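Old wallpaper paste coming through new paper - wash again or seal?

Forum > Walls and Ceilings > Wallpaper

fumiko_m
I am papering a small bedroom in a house from the fifties. I removed three layers of old paper with a steamer and washed the plaster two times with warm water. Then I hung the first two strips of the new paper, a cheap one with small flowers. After one night I see yellow-brown marks, mostly near the window. I stopped there. Is it the old paste? Should I wash again, or must I seal the wall? The room needs 5 rolls and I don't want to waste them.
Fumiko

horacio_v
Old paste, I am almost sure. Two washes are not enough when there were three layers. Run a wet finger over the bare plaster. If it feels slippery, there is still paste in it. Wash with a sponge, change the water often, and leave it to dry completely before you do anything more.

jleitao
I don't agree with Horácio. If the marks are mostly near the window, I would look for damp first. Old paste usually gives marks everywhere, more or less the same. Do you have a moisture meter? You can also tape a square of kitchen foil to the wall and look behind it the next day.

horacio_v
She steamed the whole room, Joaquim. Of course the wall is damp. It doesn't mean that there is a leak.

jleitao
I didn't say leak. I said look first. I once sealed a wall too early and the paper came off in January, all of it, with the sealer on the back.

fumiko_m
Thank you both. The finger test: slippery near the window, and less slippery near the door. So maybe the person before me used more paste there? The foil is up now.

salvador_seq
Which sealer do you have? I used Haltoler on my hallway and it held the stains well, but it smells strong and you need the windows open. The water-based one from Prorura did nothing for me, the brown came back through two coats.

fumiko_m
I have a can of Prorura already, unfortunately.

bernardo.matos
Prorura worked fine for me, so I think it depends on the wall. Salvador, did you wait between the coats? The can says to wait until the next day, and most people don't. Fumiko, put it on one small area and see before you buy something else.

salvador_seq
I waited. But all right, a small test costs nothing.

fumiko_m
The foil was dry on the wall side this morning, a little wet on the room side. So I understand the damp is in the air, and the wall itself is good?

jleitao
Yes, that is what it means. Open the window for some days and wash again. Horácio can be happy.

horacio_v
I am always happy.

fumiko_m
I washed two more times and the finger test is good now. One more question, about the pattern. I am thinking of changing to something with stripes under the flowers, because my walls are not straight. Will the stripes make it worse?

bernardo.matos
Strong stripes, yes. Each crooked corner will show. Pale ones forgive a lot. We have violets on pale stripes at our place and I would use it again. Start with a plumb line and don't trust the corner.
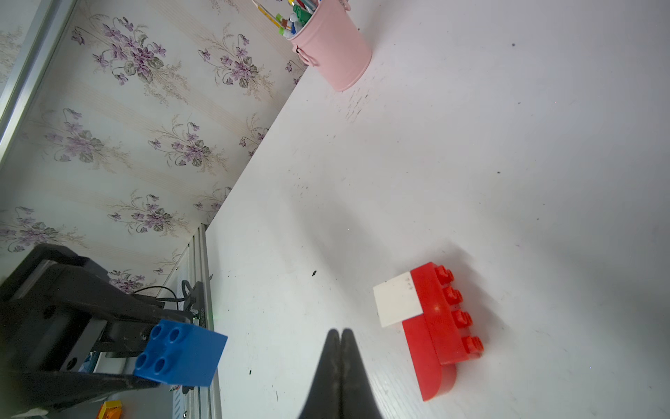
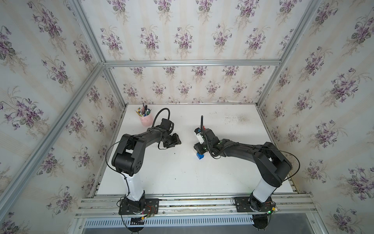 Purple flowers on a cream ground, with beige stripes in the first one.
Bernardo Matos
Abreu Home Repair Club, Paper and Paint Group

fumiko_m
Oh, this is softer than I imagined. I like the violet. I will order a sample and hold it in the worst corner before I decide.

horacio_v
Check the batch number on all the rolls when they come. Two batches of a pale cream can look the same in the shop and different on the wall.

salvador_seq
And tell us how the Prorura test went. I still say it will come through.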